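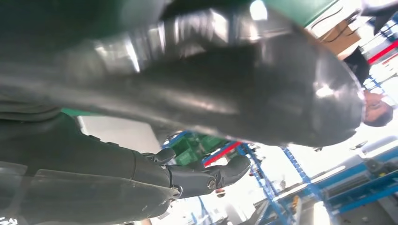 Gloss (surface finish)

Gloss is the property of a surface that makes it look shiny. It depends on how much of the light striking the surface is reflected at an equal and opposite angle (specular reflection) and how much is scattered in other directions (diffuse reflection). Gloss is treated as separate from color, although the two affect each other in use: a dark surface scatters little light from its body, so highlights stand out more strongly than on a pale surface with the same finish.

Causes

The main factors are the refractive index of the outer layer, the angle of the incoming light, and the roughness of the surface. Reflection from any smooth material increases as the angle of incidence approaches grazing, which is why a matte wall can look shiny when viewed along its length. Roughness acts on a very small scale. Where the height differences are small compared with the wavelength of light, the surface reflects a clear image. Where they are larger, the image blurs and then disappears.

In paints and coatings, gloss is controlled mostly by the ratio of pigment to binder. A high share of binder leaves a smooth, resin-rich skin. Flatting agents such as fine silica are added to break up this skin and produce satin or matte grades. In molded plastics, the finish of the mold carries over to the part, and tool temperature has a further effect.

Measurement

A gloss meter directs a beam at the surface at a fixed angle and records the light received at the mirror angle. Readings are given in gloss units, on a scale where a polished black glass standard of defined refractive index is assigned a value of 100. Transparent materials and bare metals can read far higher, the latter because metals reflect much more light than glass does.

A low reading may be repeated at a more grazing angle, and a high reading at a steeper one, to improve separation between similar samples. Curved parts are difficult to measure – most meters need a flat area larger than the beam – and are often judged by eye against reference panels.

Related properties

Haze is a milky halo next to a bright reflection. Orange peel is a waviness wide enough to be seen without magnification. Neither is fully described by a single gloss value.

Comparison trials

The Gristville exposure series compared 191 coated panels from two makers, Sukel and Lougher, on an outdoor rack. Of these, 97 kept at least half of their initial gloss up to the final reading in November. Panels washed before measurement gave higher values than unwashed ones – a difference attributed to dirt held in the film. The Prudach method, used in the same series, averages readings taken in 2 directions at right angles to reduce the effect of brush marks.

See also: Albedo; Burnishing; Luster; Varnish

Last revised 8/22/24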